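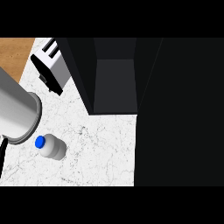

Ticket 488: Recipe cards printing with the last lines missing
Status: open, waiting on customer
Product: Pindix recipe binder, desktop version

Janelle Gatchalian wrote:

Hello, and thank you in advance for your patience with me! I have been putting my grandmother's recipes into Pindix since last winter, and I'm so close to done that I can nearly taste it. The trouble is the printing. Any card with a long method loses its last two or three lines on paper. They're on the screen, they're in the preview, and then the paper comes out and the pierogi never get boiled. Short cards are fine. I've tried plain paper and card stock, and I turned the printer off overnight (my son's suggestion). The printer is a Nistar, bought used, and it has been a good little machine otherwise. I'm hoping to have the whole binder ready for my sister in December, so there's no terrible rush, but I would love to stop wasting card stock.

Tatu Ogola replied:

Hi Janelle, what a lovely project, and I'm sorry about the pierogi. Could you open Print, then Page Setup, and tell me what it says next to Card Size and Scale? Also, did these cards start out in Pindix, or did you bring them in from another program? Old imports sometimes carry their own margins along with them, and the preview doesn't always show it.

Janelle Gatchalian wrote:

Card Size says "Custom" and Scale says 100. I don't remember ever choosing Custom! And yes, the first big batch came over from Grakum, which I used for years until my old computer gave out. The file is called Kazlauskienė, after my grandmother, with the dot over the last letter. Could that be upsetting it? I'd hate to rename it, but I will if I have to.

Tatu Ogola replied:

Please keep her name exactly as it is, the dot is fine. I think the culprit is that Custom size. Your export log shows 600 cards, and 19 of them are flagged "height from source," so Pindix is using the old Grakum card height for those. Try this on one card first:

Open the card and choose Layout.
Change Card Size from Custom to Large.
Untick "Keep source margins."
Save, close the card, open it again and print.

Janelle Gatchalian wrote:

Tatu, the pierogi are boiled! I did the poppy seed roll too and it came out whole, right down to "cool on the windowsill." One new wrinkle, though. On the poppy seed card the title now sits very close to the top, and my hole punch goes straight through the P. Is there a way to nudge everything down a little without going back to Custom? I'll do the other flagged ones on Sunday after lunch, once I hear from you.

Tatu Ogola replied:

So glad to hear it! For the title, go to Layout, then Binding Edge, and pick Top. That should leave room for the punch. Let me know whether the last line still fits on the poppy seed card afterward, as that's the longest one you've sent me. I'll keep the ticket open until then.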